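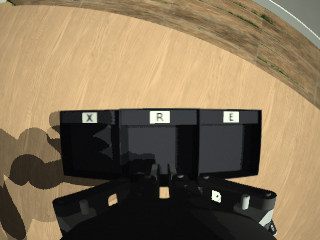
May 1, 2023

Gripper comparison in the Cleromero cell model, simulation only. Goston two-finger against the Pichler with the long linkages. Same arm, same controller gains, same wrist camera mount. Annelies Rainer set up the runs and I did the logging.

Question for this round: which tool gives the wrist camera a usable view of the sorting bins during the last part of the approach. Grip force and cycle time are not being looked at yet. Selina has the force data from April and wants it left alone until the contact model is fixed.

Settings
Controller step 2 ms. Joint speed limited to 40 per cent. Approach from above, tool axis vertical, hold, then descend. Lens model is the wide one with distortion left in, because the detector will have to run on uncorrected images. Lighting as in the default room file. Noise off for the first batch and on for the second.

First batch
The Goston went through with no controller faults. Tracking error on the wrist joint was small and boring. The Pichler tripped the joint limit check twice on the way down, both times from the same start pose, and ran cleanly when the start pose was moved back a little. I suspect the tool offset in the Pichler file and not the arm. Annelies thinks the limit itself is set too tight. To be checked against the drawing.

Label reading was tested with the Sudar detector, weights unchanged. Batch size 3,000 rendered images, spread over both tools and all start poses. Of the ones with the tool low over the bins, 835 were rejected by the detector for one label or more. Most of the rejects are from the noise-on batch. I have not yet split them by tool, so no conclusion should be taken from the total.

Shadow is a bigger problem than I had allowed for. The arm and the tool both throw hard-edged shadows on the table and into the bins, and from the wrist camera the inside of X can go nearly black while the table on the E side is fully lit. Labels hold up well enough. Bin contents would not. An empty bin and a bin with a dark part in it may look the same to us at these settings, and the test has to cover that before anyone quotes a detection rate.

Mounting plate also takes up a lot of the lower part of the wrist image. Raising the camera would help, but then the fingertips are lost sooner. Left as it is for now. 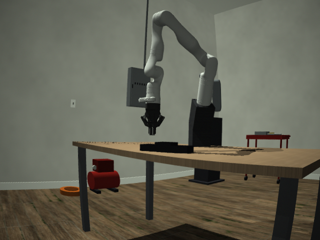
Clearance at the hold pose was checked from the room camera as well as from the joint readings. The readings alone do not show whether the linkages will foul the bin walls when they open, and the wrist view is too bent to measure from. From the side the fingertips are nearly closed at the hold, above the table and clear of everything, and the linkages flare out well to either side of them. So the width to plan for is at the linkages and not at the tips. The collision shape in the tool file is a plain box and takes no account of that flare. It should be replaced with at least one shape per finger.

Also from the room camera: the wrist comes across part of the wall cabinet in this view. No effect on the run, but if we use the cabinet edge as a reference for lining up camera poses it will be hidden some of the time. The compressor is a better choice – it stays low and well away from the arm, and its red is easy to pick out by threshold.

Second batch, noise on
Joint traces look the same as in the first batch apart from the added jitter. Detector confidence drops on all three labels. R seems to suffer least, but that is from looking through the logs and not from a proper table.

To do
Split the rejects by tool and by start pose.
Check the Pichler tool offset against the drawing.
Per-finger collision shapes, both tools.
Repeat the low poses with a second light on the X side.
Dark part on a dark bin floor, all bins, before the next meeting with Selina Gasser.
Ask Annelies whether the Sudar weights were trained with any lens distortion. If not, the rejects near the image edge need a separate column.

Logs are in the Cleromero folder under today's run name. The raw joint traces are large and have been left on the workshop machine.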